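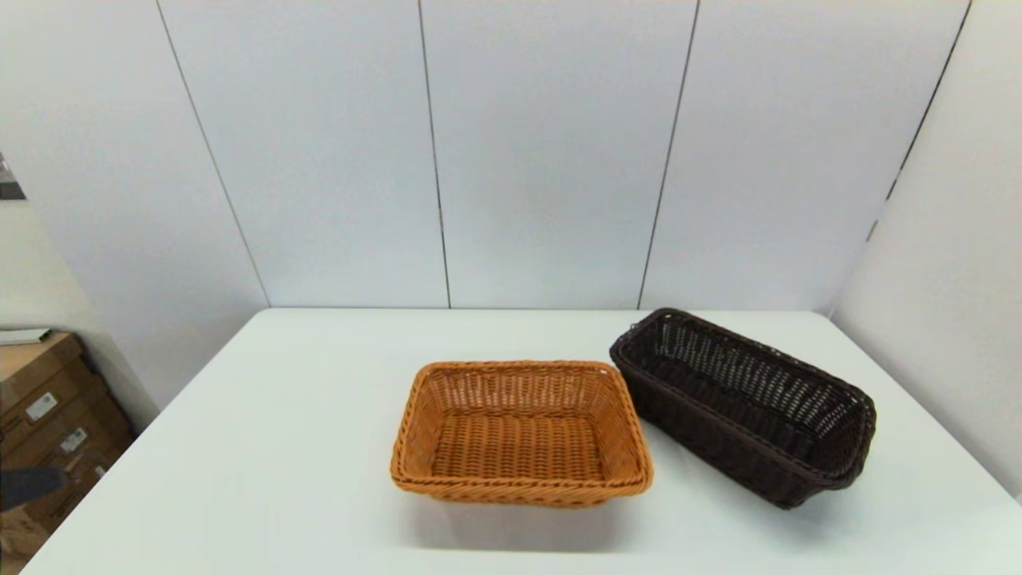

Snædís Hauksdóttir wrote to me in May wanting to know why anybody would bother teleoperating a basket task when you could script the whole thing in an afternoon. Fair question! I've tried the script. It was fine until the brown basket got turned a bit, and then the fingers went straight into the rim. So we do it by hand, over and over, and this is the README for what came out.

Plondley Baskets

Plondley is a set of remote-controlled demonstrations with two woven baskets on a white table, one honey-colored and one dark brown. There are 1,040 episodes in the main folder. I drove most of them myself from the Imthorpe desk (apologies to my wrists) and the rest came from whoever had a free hour.

What the tasks are

The operator nests one basket in the other, slides them apart, or turns the brown one until its long side lines up with the back of the table. The brown one is longer and narrower, so nesting never gives you a neat fit — leaning on the rim counts as done, as long as it stays put when the gripper lets go.

Starting positions

I set the baskets down by hand before each episode and tried not to be tidy about it. Sometimes they nearly touch, sometimes they're well apart. If you sort by session you'll notice my habits creeping in, so please shuffle before you train.

What's in an episode

Head camera video, joint positions, gripper opening and the raw commands from the controller. Commands are logged before smoothing. The smoothed version is in the Baran folder, and it's the one I'd start with if your policy comes out jittery.

Known problems

- 40 episodes have a late start on the video. They're listed in late_start.txt.
- Failed grasps are kept and labeled. I like having them in there, but filter on the success field if you don't!
- Two operators pinch the rim from outside and I pinch from inside. There's an operator field for that.

Older Grimton recordings use a different joint order, so don't mix them in without running the convert script first. I still owe everyone a proper loader for those.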